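Relatório de projeto - Manutenção e afinação da célula de manipulação Lasent
Disciplina de Projeto Integrado, grupo 17
Versão entregue a 24 de maio de 2024

1. O que nos pediram

O enunciado falava em "pôr a célula em condições de operação contínua". Recebemos a célula montada, com uma folha de afinação herdada do grupo anterior e a indicação de que bastava segui-la. Desconfiámos da folha desde o primeiro dia e continuamos a desconfiar, embora menos do que no início.

A tarefa de referência é simples: pegar em blocos de plástico pousados em pratos, sobre uma mesa branca, e largá-los noutro ponto. A mesa fica encostada a uma estrutura de aço com caixas azuis e um transportador de rolos, que serve outra parte do laboratório e em que não mexemos.

2. Estado inicial

A folha herdada recomendava verificar a pinça de 1000 em 1000 ciclos. Não encontrámos justificação para o número. O manual do fornecedor da pinça, a Gandia, remete para "as condições de utilização", o que é o mesmo que não dizer nada. Nos nossos registos, a repetibilidade do fecho começou a piorar antes disso, por volta da marca dos 700 ciclos, e num dos ensaios já se notava aos 600. São poucos ensaios e não pretendemos tirar daqui uma lei.

Verificámos, por esta ordem:
Folga da cremalheira com a pinça aberta e fechada.
Paralelismo dos dedos, com calibre.
Aperto do suporte da câmara do punho.
Passagem do cabo junto ao punho, em toda a amplitude do movimento.
Posição de repouso do braço em relação à estrutura.

O ponto que mais tempo nos levou foi o suporte da câmara. Um parafuso mal apertado desloca a imagem o suficiente para o programa procurar o bloco ao lado de onde ele está, e o erro parece vir da calibração. Perdemos duas sessões a recalibrar uma câmara que só precisava de uma chave.

3. Ensaios com blocos e pratos

Mantivemos os dois pratos do protocolo anterior, um azul-claro e um esverdeado translúcido. O software de deteção, da Naseri, promete funcionar "em qualquer superfície". Preferimos experimentar com as que dão reflexos. 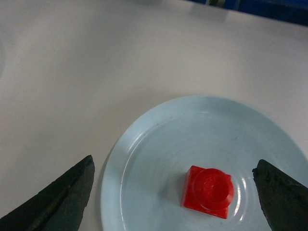
Bloco vermelho no prato azul, pela câmara do punho.
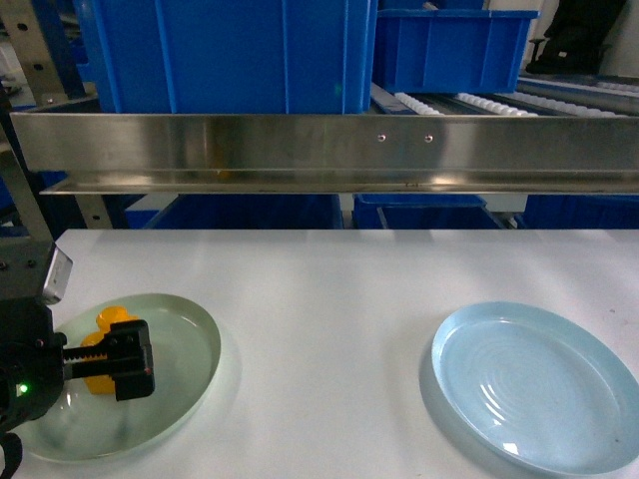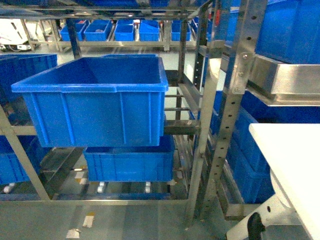 Estrutura e caixas junto à célula.
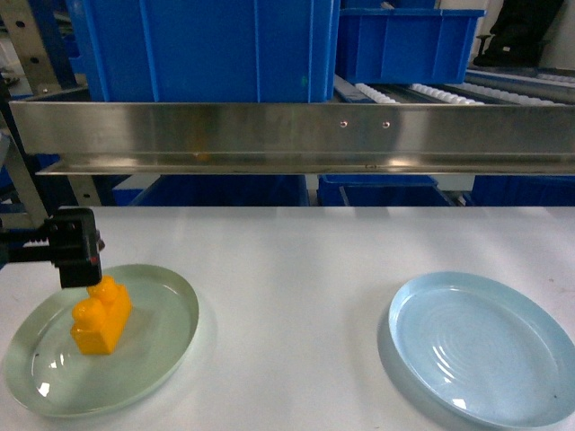 Bloco amarelo-alaranjado no prato esverdeado.

Na apresentação intercalar, Ellthorpe objetou que estávamos a culpar a pinça por um problema de altura: se o braço desce demasiado, os dedos chegam ao prato antes de fecharem, e qualquer cremalheira, nova ou velha, dará leituras irregulares. Pediu que repetíssemos a série com a altura de aproximação medida a partir do prato, e não da mesa, antes de escrevermos uma palavra sobre desgaste.

Repetimos. A objeção tinha fundamento em parte: as leituras ficaram mais juntas no prato azul, e a altura de referência da folha herdada estava de facto tomada a partir do tampo. No prato esverdeado a melhoria foi pequena. Continuamos sem saber se a diferença vem da deteção, da forma do rebordo ou da própria pinça, e o equipamento de medida que temos não chega para separar as três coisas.

4. Alterações à rotina

A verificação da pinça passa a fazer-se aos 600 ciclos, até haver dados melhores.
O suporte da câmara é reapertado antes de qualquer recalibração.
A altura de aproximação é guardada por prato, com a data da medição.
A limpeza dos dedos faz-se a seco. A folha antiga mandava usar um lubrificante que, nos dedos, não tem utilidade que conheçamos.

5. O que ficou por fazer

Não ensaiámos a célula em operação contínua, apesar de o enunciado o pedir. As sessões disponíveis eram curtas e não nos pareceu sério extrapolar. Também não substituímos a cremalheira - a peça foi encomendada e a entrega está prevista para agosto, já fora do nosso calendário. O grupo seguinte deve repetir a série do prato esverdeado com a peça antiga antes de a trocar, para ter com que comparar.

Os registos de ciclos e a folha de afinação corrigida seguem em anexo.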